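Reading time: 4 minutes

Section 7. Setting up the Varklow dehumidifier in a book store or reading room

7.1 Scope of this section

This section applies to the Varklow dehumidifier when it is used to protect books, maps and bound papers. It should be read together with Section 3 (Electrical supply) and Section 5 (Drainage). Users who have bought the unit for a cellar, garage or laundry may go directly to Section 8.

Paper takes up moisture from the air and gives it back again. Small changes over a season do little harm. Sudden changes within a single day cause covers to warp and pages to ripple, and long periods of damp encourage mould. The aim of the settings given below is a steady room – it need not be a very dry one.

7.2 Before you begin

Check that the carton contains the unit, the drain hose, two hose clips, the wall sensor and the spare filter. If any item is missing, contact the Drasemthorpe service desk before you connect the unit to the supply. Please have the serial number ready. It is printed on the plate behind the water tank.

Leave the unit standing upright for 16 hours after delivery. This allows the oil in the compressor to settle.

CAUTION: Do not lay the unit on its side at any time, including during transport between floors.

7.3 Placing the unit

1. Choose a level part of the floor near the middle of the longest wall. Keep a clear space of 400 mm on every side, and do not stand anything on the top grille.

2. Turn the outlet so that dried air is directed along the aisle. Air must not blow straight on to shelves, display cases or open volumes.

3. Remove or cover any pale, translucent or delicate items close to the outlet, and keep light objects well away from the inlet grille. 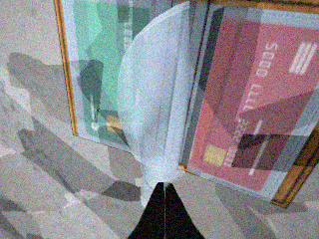 4. Fix the wall sensor at shelf height on an inside wall. Avoid positions above a radiator, beside a door or in direct sun. The sensor cable may be run behind the shelving, but it must not be trapped beneath it.

5. Connect the drain hose if the room will be left unattended for more than a weekend. The hose must fall steadily from the unit to the drain. A hose that rises at any point will hold water and may cause the unit to stop.

Note: In rooms fitted with Morelli rolling shelves, move every bay through its full travel before switching on, and confirm that the hose and cable remain clear.

7.4 First settings

6. Switch on at the wall and press the power key once. The display will show the present humidity of the room.

7. Select BOOKS with the mode key. In this mode the fan runs at low speed and the unit lowers the humidity in small stages over seven days. Do not select RAPID in a room that contains bound material.

8. Leave the target at the factory value for the first week. If a change is needed after that time, alter it by one step and wait a further two days.

Books which have already become damp should be dealt with separately. Lay each volume flat on a clean, level surface, open near the middle, and allow the air of the room to reach the pages.

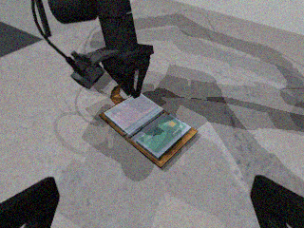

Turn a few leaves each morning and each evening, and change the opening so that the spine is not kept under strain in one place. Coated or glossy paper needs particular care, as the leaves can stick together for good once they have dried. Where mould is present, seal the volume in a bag and seek advice from a conservator.

7.5 Routine care

Empty the tank daily when no hose is fitted. Wash the filter in cool water once a month and let it dry fully before it is put back. The hour counter will show SERVICE at 2,352 hours of running, at which point the unit should be inspected by the Sukthorpe workshop or an approved agent.

A full check of the hose and clips is advised each January, when heating is in regular use and the unit may run less often. Enter the result in the record table at the back of this manual, with the humidity shown on the display at the time.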